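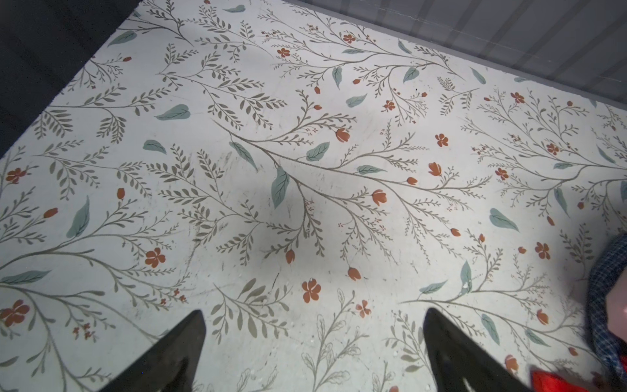 Figure 3a. Patterned work surface from a wrist camera, with the gripper fingers at the lower edge.

4.2 Garment separation

Laundry sorting is often listed among the chores a machine should soon manage. We chose a printed mat over a plain one because household surfaces are seldom uniform, and segmentation tuned on a bare table degraded on it in our February pilot.

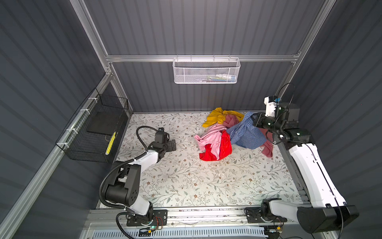 Figure 3b. Two-arm cell with the garments heaped on the mat; the right gripper is at the edge of the checked shirt.

Each trial asks the arms to take garments out of a heap one at a time. A pick counts as a success only if a single garment leaves the heap — two lifted together are scored as a failure. The policy was run for 322 picks under the protocol of Żak and Barros, with a limit of 30 seconds per pick.
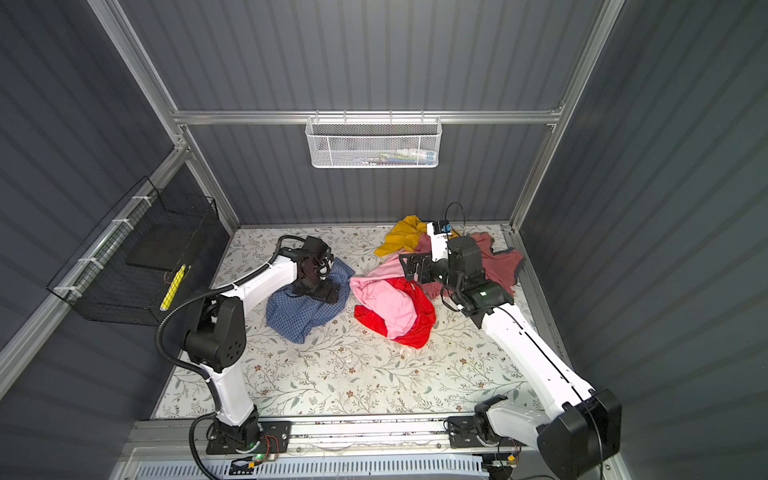

Contact between neighboring garments was the main source of error. Of the failed picks, 16 involved a sleeve or hem caught under another item, and the operator reset the heap by hand after each. Checked fabric gave the depth estimator less trouble than solid colors did.

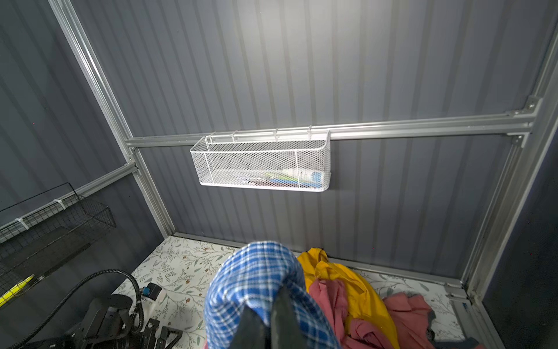
Figure 3c. Wrist view of a grasp on the plaid cloth, other garments to the right.

Folding was not attempted. We consider separation usable with supervision — unattended operation in a home would require recovery behavior that the present system lacks.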